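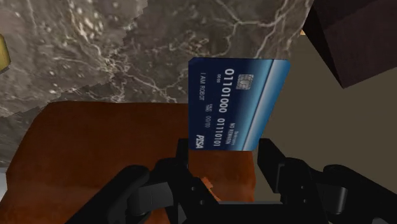 Home | Docs | Data | Tooling | Changelog | Contact

# Mudgway

Mudgway is the part of the Ramance stack that decides which object to pick up next, how to get the gripper there, and when to give up. This README covers the planner, the episode logs that ship with it, and enough of the tooling to let you reproduce our mistakes on your own hardware.

Everything is simulated. If you want to know how it behaves on a real counter, so do we.

## What's in the box

- `plan/` – the task planner and the motion planner, which are on speaking terms as of the July release
- `perceive/` – object proposals, mask tracking, wrist camera fusion
- `ctrl/` – the joint impedance controller and the gripper state machine
- `episodes/` – 400 logged episodes on the kitchen counter layout
- `tools/` – replay viewer, log splitter, and a script called `fix_it.py` that you should read before running

## Getting started

Clone the repo, make a fresh environment, and run `make setup`. It downloads the meshes, complains about your graphics driver, and finishes anyway. Then:

 mudgway replay episodes/counter --speed 2
 mudgway plan --scene counter --goal tidy
 mudgway inspect --contacts

If `replay` opens a black window, press R. If it's still black, see Known Problems, where you will find company.

## The counter task

The goal is easy to say and annoying to specify: take a counter with assorted household things on it and move each one somewhere sensible. The planner gets a list of object classes and a list of places. It does not get told what order to go in. Early versions always picked the closest object first, which sounds reasonable until the closest object is the one everything else has to be lifted over.

The current version scores each candidate on three terms:

1. Reach cost, measured along the arm's path and not as a straight line. We used the straight line for longer than I'd like to put in writing.
2. Clearance, meaning how much room the fingers have on either side.
3. Regret, a penalty for grasps that make the next grasp worse.

Regret was Vaughan Hinds's idea. He wanted to call it "foresight." He was outvoted.
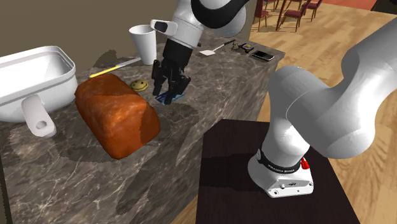

*Counter layout, third-person view. Blue item in the gripper, smartphone at the far end.*

The third-person view is for people. The planner never sees it. It works from the wrist stream and the joint readings, so please don't file issues that start with "but you can clearly see from the side camera." We can. The policy can't.

## Thin objects

Flat things get their own section because they ate most of the spring. A payment card has almost no height when it's lying down, and the depth channel treats it as a rumor. The proposal network would find the card by its color, the depth filter would throw it out as surface noise, and the planner would report the counter tidy with great confidence.

There are two changes that matter here. The depth filter now defers to the color mask when the mask is sharp at the edges. And the gripper state machine has a new state, `PINCH_VERIFY`, which closes slowly, reads the finger gap, and compares it to the expected thickness before anything is lifted. Stanisława Kaczmarczyk wrote it over one weekend and has been fielding questions about it on Mondays ever since.

The text on the card texture is there to be ignored. If your recognizer learns to read PISA and uses it to locate the card, congratulations, you have overfit to a joke.

## Episode format

Each episode is a folder with:

- `wrist.mp4` and `side.mp4`
- `joints.parquet`, sampled at 100 Hz
- `plan.json`, the full candidate list with scores at every decision point
- `notes.txt`, optional, occasionally rude

Decision points are the useful bit. Most logs tell you what the arm did. These also tell you what it was considering and how badly it scored the alternatives, so you can change a weight and re-rank without running the simulator again.

Each episode stops after 50 planning cycles whether or not the job is finished. An unfinished episode is marked `timeout` and kept. Please leave these in when you train. Tobiloba Adeyemi tried removing them and got a planner that had never met a hard problem and didn't know what to do with one.

## Known problems

- Black replay window. Press R. Press it again. Update your driver.
- The clearance term is too generous next to tall rims. The arm will sometimes plan a path past a basin that a cautious person would walk around.
- Symmetric grasps flip. On objects with no obvious front, the wrist may rotate half a turn between approach and close. It's harmless and looks terrible in demos.
- Reflections on glossy objects still fool the mask tracker now and then. Turning off specular lighting fixes it, along with any resemblance to a kitchen.
- `mudgway plan --goal tidy` has opinions about knives that we haven't traced yet. It leaves them until last.

## Using this somewhere else

The planner talks to the arm through one file, `ctrl/bridge.py`. Swap that out and the rest should follow. The Turkesberg group ported it to a different arm and only had to change the joint limits, the gripper width table, and their minds about quaternion order.

For mobile bases, look at Rurkport instead. Mudgway assumes the base stays where you put it.

Bug reports go in the tracker with a log attached. Feature requests go there too, where they will be read by Elsie Merrick, who has a label for them.

## Comments

**nbaxter:** Pressed R. Pressed it again. Works now, thanks. – Nikau

**gripwidth:** Is `PINCH_VERIFY` safe to turn off for soft objects? It keeps rejecting my sponge.

**elsie_m:** Set `thickness_tol` per class and leave the state on. Sponges squash, so give it a wide range.

**gripwidth:** That did it. The knife thing is real by the way, mine waits until last too.

**pathcost:** I ran fix_it.py before reading it. Where do I get my config back?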